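January 2018

Work on the Clisach gripper resumed this morning in the shared workshop at Stestgate. Ms. Laskowska was present from the start and Mr. Walczak joined before noon. The revised finger mounts were fitted to the hand-held unit, and the screws were tightened in the order given in the November notes. One screw on the bracket had to be replaced from the spare stock.

The session was devoted to soft goods. Rigid parts gave little trouble last autumn, but folded cloth remains the weak point of the build – the fingers tend to take hold of one layer and leave the others behind. It was agreed that the plastic basket would be used for all cloth trials, and that each item would be approached from the side.

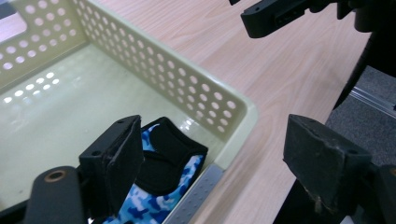

Mr. Walczak holds that the rubber pads should be changed before any further trials are recorded. Ms. Laskowska would prefer to keep the present pads until the full series is complete, so that the results may be compared on equal terms. Her view was adopted for the present. A new set will be ordered from Nowakowski in the meantime, at a cost not to exceed 62 dollars.

The log now stands at 640 entries, of which 2 were struck out today owing to a labeling error. The linkage was cleaned and the unit returned to its shelf. Mr. Walczak has taken the Drornutard controller board home in order to examine the connector, and is to return it before the next session.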